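May 25, 2023 - cloth bench, tea towels on the blue sheet

Good day at the bench! I've wanted to get back to folding ever since we cleared the shelves in the Palow room, and today I finally got the big blue sheet out and spread it over the work surface. It's a lovely strong royal blue and anything pale stands out on it straight away. Remember how hopeless the old grey cover was - half the time you couldn't find the edge of a white cloth at all.

The towel is the yellow and white check, bag 603 in the Wivodar box. I went through the whole box looking for something with a pattern that would tell me when the cloth was skewed, and a check does that beautifully. If the lines run straight the towel is square, and if they wander you know at once which way it's been pulled. I'd been marking plain towels with bits of thread in September and it was nothing like as easy to read. 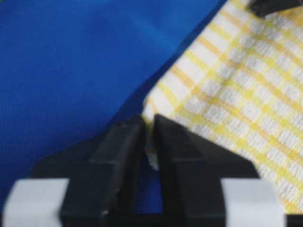

The weave is a bit nubby, which I like. Smooth cotton slides about on the sheet the moment you let go of it, and I spent far too long last time straightening things that had been straight a minute before. The sheet has a fine, smooth face, so towel and sheet feel quite different under the fingers, and you can find the edge of one against the other without looking. Note for whoever sets up next: smooth the sheet from the middle outwards before you put anything on it. I left a few folds in and a towel laid over a crease takes the crease's shape.

Folding recipe as it stands, same as on the Tremska card but with the pull added:

- lay the towel down wide side towards you
- take it by both short edges and draw it out flat
- let the sag settle, then lower it
- bring the edge with the thick yellow stripe up to the plain one
- short end to short end, press, done

The pull is the bit I'm excited about. It sounds like nothing, but a towel that's been drawn out properly folds into something you can stack, and one that hasn't comes out as a sort of trapezium with a tail. Hold it near the top corners and the bottom ones are left to do as they please, so I'd like to try holding lower down as well. 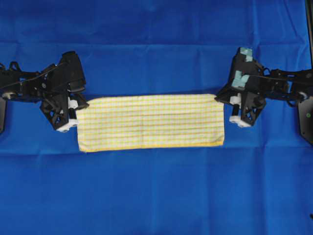 *Check towel held out flat by its short ends, thick stripe along the bottom.*

I also had another go at the old question of which edge to fold from. The Mbeki notes say always start at the hem band, and I think they're right for this one. The stripe is so much stronger than the thin lines that you can line it up by eye from right across the room. On the plain towels it makes no odds, you may as well start anywhere.

Lifting and re-laying is still the weak part. Once the cloth is bunched up off the surface you lose the grid, the stripes bend all over the place and it's back to guessing where the corner's got to.

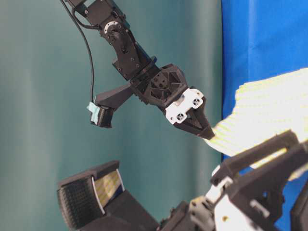

My feeling is that it's better to put the whole thing down in a heap, find one short edge and start again from there. Chasing a corner while the rest hangs is slow and it drags the cloth further out of shape. I'll write that into the card if the rest of you agree - scribble on this page if you don't!

Things to sort before the next go:

- iron the blue sheet, especially the long crease across the upper part
- find a second check towel, ideally with a wider stripe (try bag 1094)
- 2 or 3 thicker towels for comparison, proper bathroom ones
- print the Tremska card bigger, I can't read it from the stool

Towel is back in its bag. I've left the sheet out, so please don't put mugs on it.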